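Minutes, Lustis campaign group, November 2024

Present: Nuria, Sabina, Miroslava, Rostislav and me (Zdeňka, on notes again, sorry about the spelling).

We started with the Hundik rules. Sabina wants to drop the fumble table and I'm with her, my poor ranger has lost three bows to it! Rostislav argued for keeping it in boss fights only. Voted, and it's gone.

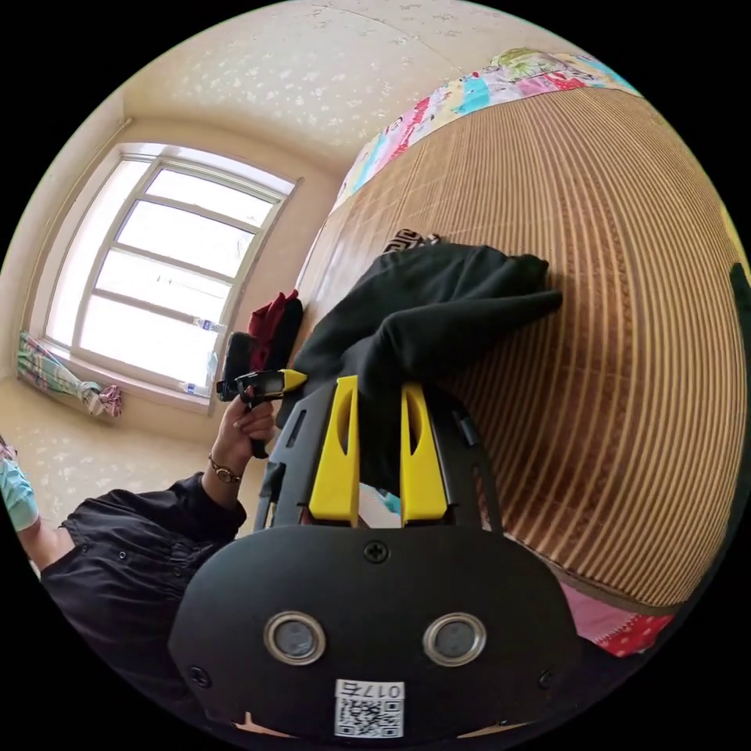
*The small bedroom, black and yellow gripper in front*

Next up was experience. Miroslava reckons 100 points a level is too slow for a group that plays once a month, so Nuria will trial 16 sessions' worth of milestones instead (she's colour-coding them, naturally). I asked if my character could keep the boat. Deferred.
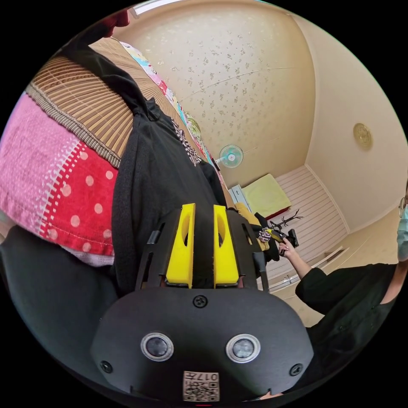

*Yellow gripper fingers, pointing up*

Snacks: Rostislav's turn. No more of the aniseed things, please.

To do:

- Nuria: milestone list
- Sabina: new map of Bodo harbour
- Me: finish my backstory, max 3 pages

Next session we pick up at the Ansah gate, with 8 goblins still on the wall.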